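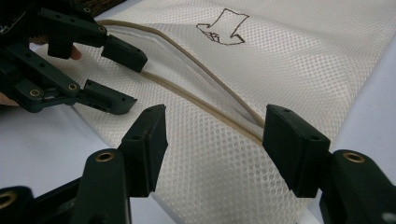 4. Fitting and removing the inner pad

The Urkano mesh cover is supplied separately from its inner pad. The pad goes in through the piped opening in the cover and comes out the same way. Read this section through once before starting. Allow 10 minutes for a first fitting.

4.1 Before you start

Work on a clean, flat surface larger than the cover. Check the surface for splinters, staples and rough edges, all of which will catch in the mesh. Take off rings and watches.

You will need:
The mesh cover
The inner pad, dry and free of lint
A soft pencil or a fabric marker
A blunt turning tool (the Jalley bone folder, part 578, is suitable)

CAUTION: Do not use scissors, a screwdriver or a knitting needle to push the pad into the corners. A hole in the mesh cannot be repaired invisibly and is not covered by the guarantee.

4.2 Finding and marking the opening

The opening is easy to miss when the cover is lying flat. The two piped edges sit close together and look like one decorative seam.

1. Lay the cover on the work surface with the piped seam facing up.
2. Run a fingertip along the piping until it slips between the two cords.
3. Part the edges slightly. The smooth inner layer shows brighter than the mesh.
4. If the cover will be taken off often, draw an arrow on the mesh pointing toward the opening. An outlined block arrow is easier to find again than a single line.

Note: Keep the marker off the piping. Ink spreads along the cord and shows on both sides. Try the marker on a scrap first, especially if the cover is to be washed.

4.3 Inserting the pad

1. Fold the pad in half lengthwise, then in half again. Keep the fold loose.
2. Hold one lip of the opening in each hand, gripping the piping and the mesh together. Do not pull on the mesh alone.
3. Open the lips only as far as the folded pad requires. The ends of the opening carry the most strain and will tear first.
4. Slide the pad in, folded edge leading, underneath the smooth inner layer. If the pad goes in between the mesh and the inner layer, withdraw it and begin again.
5. Reach inside and unfold the pad toward the far side.
6. Work the corners of the pad into the corners of the cover with the turning tool.
7. Lay the cover flat and smooth it from the center outward with the palm.

Note: A pad that has been stored rolled will try to spring back. Leave it flat under an even weight overnight — a folded blanket is enough — and then repeat step 7.

4.4 Closing and checking

1. Bring the two piped edges together, starting at one end and working to the other.
2. Check that the inner layer is tucked in along the full length. Any part left outside will collect dirt and wear through.
3. Turn the cover over and feel for lumps. A ridge parallel to the opening means that the pad is still folded on that side.
4. Look at the mesh from a low angle. The rows of openings should run straight. If they curve toward a corner, the pad is twisted.

4.5 Removal and washing

1. Open the lips by hand, as in 4.3.
2. Take hold of the nearest edge of the pad and fold it inward before pulling.
3. Draw the pad out slowly. Stop if the piping begins to turn inside out.
4. Wash the cover in a laundry bag at no more than 40 degrees Celsius. Do not bleach, and do not iron the mesh.
5. Dry flat. Pegging the cover by the piping stretches the opening permanently.

The pad is not machine washable. Sponge it and let it dry completely before it goes back in.

4.6 Common faults

Opening gapes after fitting: pad is too thick or not fully unfolded. Repeat 4.3 from step 5.
Piping puckers at one end: pad is bunched there. Flatten by hand from outside.
Arrow has faded: redraw it on a dry cover.

For replacement pads, see section 11. Revised October 18, 2021 (M. Barasa).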